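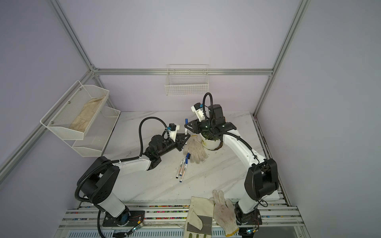 Notebook, potting corner and label work, 2 May 2019

Today I continued with the labels for the small pots. The problem is the same as before: the writing does not stay readable until the plants are big enough to recognize by their leaves. In September we lost the names of one full tray in this way, and I do not want to repeat it.

State of the table: the small white pot with the green seedling is in the middle, and some soil is beside it again. The whiteboard markers with the blue caps are out, and the cotton gloves too. The gloves are dirty and should be washed before they go back in the drawer. I write it here so that I will do it.

Labels

I compared two kinds of label strips, the Utico and the Tikkanen. The Utico strip is smooth and the marker writes on it very easily, but the ink also goes away very easily. When I pulled my thumb over the number 621 there was almost nothing left of it. With a glove on it is worse, the cotton takes the ink like a cloth. The Tikkanen strip is a little rough. The line becomes thicker and not so nice, but after rubbing three times I could still read it.

I think the whiteboard marker is the wrong pen for labels in any case. It is made to be wiped. We use it only for the reason that it is always lying on the table. For the tray lists on the board it is fine and I would keep it there. For the pots I tried a soft pencil on the Tikkanen strip, and after 19 minutes in a cup of water the writing looked the same as before. On the Utico strip the pencil does not write at all.

We have more than 200 Utico strips left in the box. They can be used for trays which stay indoors and which are not touched much. Please do not throw them away.

Potting

The Skavetti mix is too fine for the little pots. When I water from above, it floats up and goes over the rim, and then it dries on the table and is carried everywhere. I filled the next pots lower, to one finger below the rim, and pressed the soil slightly. It was better. I have not decided if pressing is good for the roots, I will look at them when they are moved to bigger pots.

For sweeping the soil, a dry brush first, then the damp cloth. I did it in the other order in the morning and made gray lines on the white top, and it needed two more cloths to get them away. The marker ink comes off the top with the board cleaner.

Gloves

The cotton gloves are good for filling the pots and for carrying, but not for writing and not for holding seedlings. I cannot feel the stem through them and I pressed one too hard. Its upper leaf is bent now. I put it back near the window and will look at it again tomorrow. If we order from Drirkgate this month, we should ask for thinner ones, size small also. The present ones are too long in the fingers for me.

To do

Wash gloves.
Caps on all markers, store them lying flat.
Write the labels for the next tray in pencil, Tikkanen strips only.
Ask Drirkgate for the price of the coarser soil.
Copy the tray list from the board into this notebook before it is wiped.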